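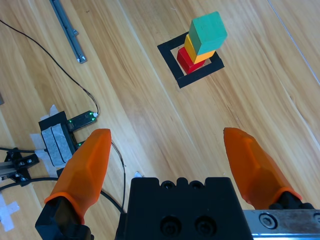 Stacking Blocks, Part Two: Order, Squares and Straight Towers
Notes for the play and early math course, updated August 15, 2020

Last time we let the blocks go wherever they wanted, and I got a few messages saying it was fun but "where is the math?" Fair question! So this handout is about the smallest building task I know that still has some real thinking in it: three blocks, three colors, one taped square. Red on the bottom, yellow in the middle, green on top. You could do it in your sleep. A four-year-old can't, or not on the first go, and I want us to slow down enough to see which bit is hard.

What you need to set up

A flat surface, black tape, three blocks. I like wood for the surface — black tape shows up beautifully on it and you can feel the edge with a fingertip. If you're working on carpet, find a tray. Blocks should be close to the same width so the tower has a fair chance. The Kostum set in the cupboard is fine, and so is the older Bachmann tin if you dig out pieces that match (please put the lid back on, it pops off when you carry it by the handle).

Wipe the blocks before and after. There's Purel by the door for hands, but the blocks get a damp cloth, please.

Make the square a good bit bigger than the block. People always want to make it a snug fit, and then the whole lesson turns into parking. We want a child to be able to say "it's in" or "it's not in" and be sure about it.

The first block

I used to hurry through this step. Red goes in the square, great, next! Then I started watching hands, and now I think the first block is half the lesson. The child has to hold the block over the right place, let it down, and open the fingers without dragging it. Try it yourself with your other hand and you'll feel how much is going on. Placing is one skill and letting go is another one, and they don't arrive together.

Words to use here: in, out, inside, edge, corner, middle, near. Words to save for later: center, side, parallel. If a child says "in the box" for the square, take it and be happy.
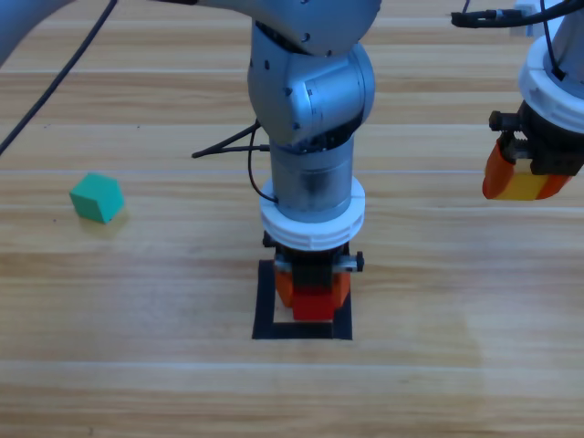
Shaohua Ye: I'd put in a word for letting them start with any color. When I gave my group the order right away, they spent all their effort on remembering and got sloppy about where the block went. Once they could land one inside the tape every time, I brought the color rule in and it went so much better. Also, could we talk about what to do when a kid pushes the block in sideways instead of setting it down?

I've come round to this, so I'm changing the plan: any color first, then the rule. On pushing, I let it go the first few times. A pushed block is still inside the square, and the child has met the goal. Then I ask for "down from the top, like a helicopter" and most of them switch over because helicopters are better. Once there's a tower you can't push anyway, so the habit fades by itself.

The order

Say the order from the ground up, always. Red, yellow, green. If you say it from the top down, even once, you'll get green on the floor and a very confident child telling you that's what you said (and they'll be right). I also avoid "first, second, third" until the tower exists, as those words mean time and place at once and it's a lot to untangle.

Good questions while building:
What is under the yellow one?
What is on top of the yellow one?
Which block has nothing on top of it?
Which one is touching the table?
If I take red away, what happens to the others?

Leave a silence after that last one. You'll get some wonderful answers.

Aldo Guerra asked whether to draw the order on a card. Yes, if you draw it as a tower, standing up. A row of three colored squares going left to right is a different puzzle, a nice one, and we'll get to it in the Rarnau worksheets.
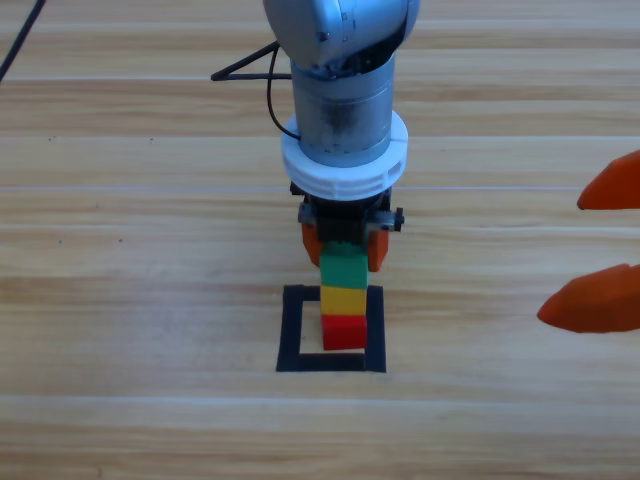
Straightness is the part I get most excited about, so bear with me. A tower can be in the right order and still be a bad tower! Children feel this before they can say it, and you'll see them pat the sides. Teach the look from the side: get your chin down near the table and check whether the edges make one line going up. With green lined up over yellow like this, and red down inside the tape, you can run your eye from top to bottom and talk about each meeting place. Then do the look from above, where you mostly see green and have to remember what's underneath. Same tower, two views, and that's geometry.

For next time

Build the tower twice, once with your usual hand and once with the other. Write down what you said out loud while you did it. Then watch one child build it and write down what they said. Half a page is plenty, pencil is fine, and bring your own tape if you can as we're down to the end of the roll.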